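Search the workshop notes
Search
Reading time: 9 minutes

Setting up and looking after a pair of glove grippers at a folding table

I promised Thabiso Shezi that I would write all this down properly before the December break, so that whoever sits at the table next doesn't have to learn it from scraps of tape and my handwriting on the back of a delivery note. It has grown a bit in the telling, I'm afraid, but most of it is quick to do once you have done it a couple of times. Make a cup of tea, leave it well away from the table, and let's go through it.

Our table is the one we call Moven. It has two grippers that go on the hands, each with a cable and a plate of markers, and a flat board on the table where the cloth bags go. The person wearing the grippers does the folding and the tracking follows the plates. The recordings go off to train the Plarkik arm in the next room, and that arm can only ever be as tidy as what we give it. If a plate is loose by the width of a fingernail, the arm learns a fingernail's worth of wrong, and you'll be hunting for it a fortnight later.

What you will need

A soft brush, a lint-free cloth, the small screwdriver set from the top drawer, a reel of cloth tape, the spare marker plates in their tin, and the logbook. A head torch is handy too if, like me, you can never quite see what you're doing in the afternoons. Please don't use the kitchen roll. It sheds, and you will spend longer picking bits off the finger pads than you spent cleaning them.

Before you touch anything

Stop the session in the Sornach software and wait until both hands show as idle. Then unplug the grippers at the box end, holding the plug and not the cable. I know everyone says this about every plug ever made, but we have lost 2 cables to tugging this year and they were both on the right hand, so somebody is in a hurry over there (it may well be me).

Write the session count in the logbook while you are about it. Ours stood at 2,551 when I started these notes, and having the number beside each repair has been far more use than I expected. You start to see which jobs come round like the seasons and which ones were just bad luck.

Cleaning the finger pads

Cotton is kinder than most cloths but it still leaves a fine fluff, and the fluff works its way in where the finger meets its pivot. Hold the gripper with the fingers pointing down and brush along the pad from the back towards the tip. Turn it over and do the same again. If you brush upwards you simply push the fluff into the pivot, and then you have to take the finger off, a job I wouldn't wish on you before lunch.

Wipe the pads with the cloth, dry. If they feel shiny or slippery, dampen a corner of the cloth with plain water, wipe once more and give them plenty of time to dry. Worn pads should be changed as a pair. I have tried changing just the one, out of thrift, and the fabric creeps towards the older pad every time you pinch it.

Checking the marker plates

The left and right plates are different, and they're meant to be. The software tells the hands apart by the pattern of markers, so never swap them over, even for a quick test, unless you also fancy watching your left hand do the work of your right on the screen. It's funny once.

Take hold of the plate by its edges and try to rock it, very gently. There should be no movement at all. If there is, tighten the screw at the base a quarter turn and try again. If it still rocks after that, don't keep turning! The thread is only going into plastic, and it will strip without any warning. Take the plate off, look at the seat underneath for grit or a hairline crack, and fit a spare from the tin if you are in any doubt.

Keep your fingers off the markers themselves. Should one get a smear on it, breathe on it as you would a pair of glasses and dab it with a clean bit of the cloth. Rubbing takes the surface off bit by bit, and then the tracking begins to flicker in a way that looks for all the world like a cable fault.

Seeing to the cables

This is the part that gives us the most trouble, so I shall go on a little.

Each cable needs a slack loop where it leaves the gripper. The loop should be loose enough that you can turn your wrist right over and back without feeling any pull, and short enough that it doesn't flop across the cloth when you reach forward. I find the easiest way is to put the gripper on, rest your elbow at the table edge, reach for the far side of the board, and ask a friend to tape the cable while you hold still. Doing it alone is possible — I have done it with my chin — but the tape ends up in odd places.

Lead the left cable away to the left and the right cable away to the right, and don't be tempted to bring them together to look neat. When they cross, one hand drags the other, and you fold against it without noticing. It shows up later as a fold that always leans to one side.

Run your thumb along the whole length of each cable, feeling for flat spots and kinks. A flat spot usually means a chair leg has been on it. Kinks close to the plug are the serious ones, and I would change that cable straight away and put the old one in the Apaza return box, with a note of which hand it came from.

Getting the board in the right place

The board gives the camera a plain ground and gives you something to line up with, so it needs to be square to the table and it needs to stay put. Wipe it down first, top and underneath. One crumb underneath is enough to make it turn slowly through the morning. Set it in the middle of the table, sit in your usual place, and check that you can reach both far corners without leaning out of your seat.

Then clear off whatever has gathered on it. Tape, pens, the screwdriver you were certain you had put away.

Putting the grippers back on

Left hand first if you're right-handed, and the other way about if you aren't, so that your clever hand is free for the fiddly one. Pull your sleeve down flat before you put the gripper on. A rucked cuff lifts the back of the gripper by a surprising amount, and it will settle in the middle of a session and take the plate with it. Thin, close-fitting sleeves are best. Big woolly jumpers are a menace, however cold the room is.

Open and close both grippers a few times and listen. You want a soft, even sound. A click at the end of the movement means the finger isn't seated, so take it off and push it home again.

Plug in at the box, start Sornach, and wait for both hands to appear on the screen before you move them. If only one shows up, turn the missing hand slowly from side to side. Nine times out of ten it is a plate facing away from the cameras and nothing more sinister.

The test folds

We always do 6 test folds after any repair, however small, using the same sort of bag that the next session will use. Lay the bag flat in the middle of the board with the plain part nearest you. Take hold of it at both sides, level with each other, and bring the edge over in one steady movement. Let go with both hands together. Smooth it with the sides of the grippers if you must, but don't press down with the tips, or you'll bend the fingers and be back at the beginning of these notes.

A seam is a great help. If your bag has one running across it, watch that as you fold, and you'll soon notice if one hand is arriving early. The printed side is harder to judge by eye, especially the leafy sort of pattern, where everything seems to wander about a bit anyway.

Play the test folds back at half speed. Look for any jump in the hand positions at the moment of gripping. A jump on one hand only points to that hand's plate. If both hands jump together, something in the room has been knocked, so go round the stands and check their feet before you unscrew anything. I once spent a whole afternoon on a perfectly healthy gripper when all that was wrong was a stand I had nudged with my bag on the way in.

If the test folds are clean, initial the logbook, write down what you changed, and carry on. If they aren't, do the plate check once more and repeat. I wouldn't try a third time in one go. Have a break and come back with fresh eyes.

How often to do all this

Brush the pads at the end of every session. Check plates and cables first thing, before the day's folding begins. The full round, with the board lifted and the pads looked at properly, comes every 251 sessions on our table. That's an awkward number, I know. Thabiso worked it out from the old logbook and wouldn't let me round it.

Spare pads are in the tin with the plates. If you take the last pair, please put the empty packet on my desk so I know to order more. 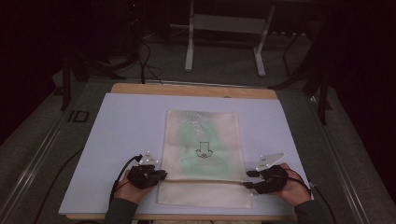

Both grippers on a leafy-print bag, with the seam just below the hands and a cable leading off to each side.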